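Home | Projects | Reports | Grants | Contact

Tridero Worship Recording Project
Progress report to the Skevance Fund, March

Tracking for the Tridero album is finished except for two songs. Both need the full choir, and the choir is not available until after Easter. The other tracks have drums, bass, keys and lead vocals in place. Rough mixes went to the fund's office last Thursday.

Recording took place at Vimska Hall over 13 evenings. We had planned on fewer, but the hall's heating fan could be heard in the quiet passages and had to be switched off between takes. Vocal sessions moved to the side chapel, where the sound is drier. The engineer prefers those takes and we will keep working there.

Songs. Three of the hymn arrangements were rewritten after the first rehearsal. The keys were too high for a congregation, and the grant asks for music that churches can sing without a trained group. Chord charts and lead sheets are done for everything recorded so far. The Spanish lyrics for "Morning by the Water" are still with the translator.

Live evening. The preview concert at Tabrizi Street Church drew some 200 people, more than the room usually seats. The offering covered the sound rental. Several worship leaders asked for the charts and we sent them the next day.

Budget. Studio costs are over by the price of the extra evenings. Travel is under - the horn section drove in together instead of flying. We are not asking for more money at this stage.

Next steps. Choir session in April, then mixing. Cover art is late and we expect a first draft before the next report. The release date has not moved.

Shares: 13 | Comments: 2

gracenotes_tx
Was at the preview night. Will the charts be free to download or only with the album?

altoinrow2
Please keep the slow version of the last song. Our choir has been singing it that way since the concert.

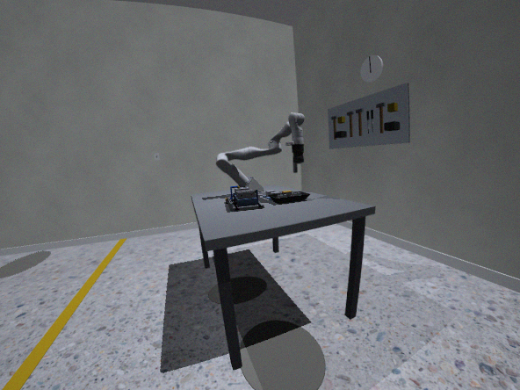 Computer rendering: table and robot arm.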